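# Trumance: *Cisville* (2LP reissue)

**Label:** Cledlow
**Cat. no.:** CLED 31
**Format:** 2 x black vinyl, gatefold sleeve
**Edition:** numbered, 3888 copies
**Ships:** November

We were told this one was a lost classic. We are told that a lot, usually by whoever owns the tapes, so we asked for a test pressing before agreeing to stock it.

Sides one to three are the album as it came out first time round, spread over more vinyl than it needs. The longest side runs to thirteen minutes, so you will be getting up often. Cledlow say the wider grooves give more bass. Played next to our shop copy of the original, the bass is a bit fuller and the cymbals are a bit duller. If you already own a clean original we would not rush.

Side four is the reason most people will want it: 4 unreleased tracks from the same sessions. Two are backing tracks with no vocal. One is an earlier go at "Asfaw", slower, with the organ much louder, and we prefer it to the album version. The last is a jam that fades out just as it gets going.

"Newly remastered from the best available sources" is the wording on the sticker. We asked Cledlow if that meant the master tapes and got the same sentence back. Make of that what you like.

The numbering is printed inside the gatefold, not stamped, and you can't ask for a particular number. As for "strictly limited", 3888 is a lot of records for a band that struggled to fill a room above a pub.

**Condition:** new, sealed
**Limit:** 2 per customer
**Returns:** unopened copies only, unless faulty. Light sleeve creasing isn't a fault.

There is no download code, whatever the early adverts said. 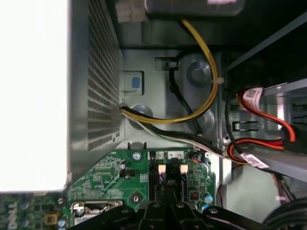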